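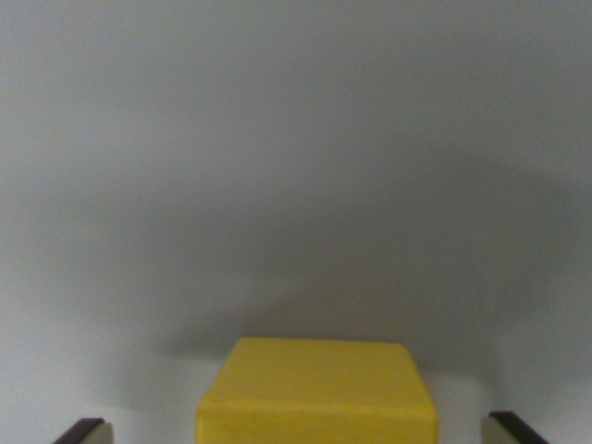 Bench notes, March, started 7:40 before the kettle

Packing cell, yellow blocks again. Skye wants the Pralora arm on the kitting line by the end of the month, so the job today was runs of 50 with the jaws opened wide on approach, then a second 50 with them narrower. Wide is kinder to a crooked block and slower to close. Narrow is quick and sulks if anything sits skew. We knew this. Now it is written down.

Wide: 6 misses. Narrow: 12. Po-yen thinks half of the narrow ones are the shadow confusing the edge finder and wants to try the side lamp. I think the edge finder is confused by mornings in general. Lamp is on order from Prikby either way.

Talked to Ysaline at smoko, who has packed kits by hand at that bench for longer than I've worked here. Under the new roster she won't pack, she'll "supervise exceptions", meaning she stands there until the arm drops something and then packs. Same hands, new title, no extra pay that anyone has mentioned. She asked who decides what counts as an exception. I said I'd find out. Skye said Thịnh would know. Thịnh said Skye.

Some of it is better, to be fair. Her wrist has been strapped since the big Trorkidura order and she won't miss the reaching. She will miss the talking – the old bench had four people facing each other and the new layout has everyone facing the guard fence. Lærke has drawn a version with the fence turned side-on so two people can still sit opposite. It costs us a metre of floor. I've pinned it up by the sink where Skye has to look at it.

Also: Ysaline rejects blocks for marks and chips without seeming to look. The arm packs whatever it can pick up. No one had put inspection in the spec, as it was never a job on paper, just something she did. Have asked Thịnh to cost it as one.

To do
– repeat narrow run with side lamp
– label the reject tub
– ask again about the pay grade, in writing this time
– Po-yen to back up the grip settings before I touch them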